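About Prinden Ceramics

G'day, I'm Samira Obeidat, and I run Prinden, a little pottery studio and school tucked in behind the main street. I started it in my mum's garage with one second-hand wheel and a kiln that tripped the power every time somebody put the kettle on. These days there are 23 of us on the regular Tuesday-less timetable (we close one day a week to fire, and it moves depending on the kiln) and I still can't quite believe people pay me to get clay on their shoes.

I'm a glaze tragic, I'll admit it. I trained as a food chemist, then did a night class with Helmut Lammers and never really went back. Helmut had a shelf of test tiles, 400 of them, every one labelled in pencil on the back, and he let me take them home in milk crates to copy out the recipes. My favourite colours are still the quiet ones – greys, soft greens, that chalky in-between shade you get on old enamel – and if you come to a class you'll hear plenty about them whether you ask or not!

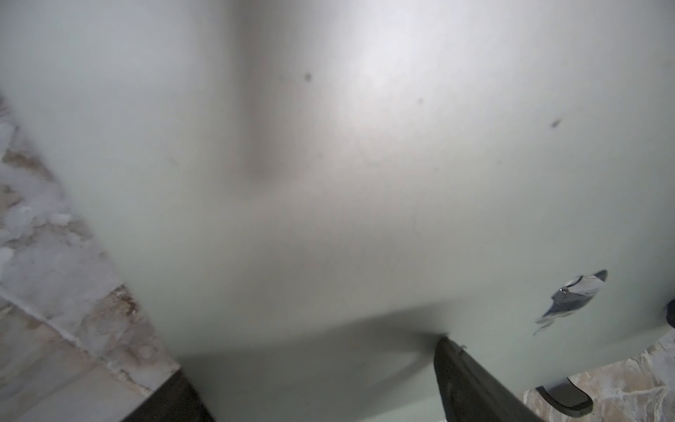

Who you'll meet

Mitra Tabrizi teaches the beginners' wheel course and has far more patience than I do. Niall Haldane looks after handbuilding and the kids' holiday program, and he's the one to ring about birthday parties. Tatiana Jurčo joined us in December to run the firing service, so if you've got a kiln-load of your own work at home, she's your person. Bring it in bisque-ready and tell her what clay you've used, please.

What we make

When we're not teaching we make tableware. The Enard range is our everyday stuff: mugs, cereal bowls, a decent-sized teapot. Grulard is heavier and more for serving, and I make most of it myself over winter with the radio on. We do seconds at the studio door too, usually a pinhole or a wonky foot, and they go fast.

Coming to see us

Pop in any time the roller door's up. Parking's around the back next to the tyre place, and there's a ramp on that side as well. Courses run for eight weeks, clay and firing are included, and we've got aprons. Wear shoes you don't love.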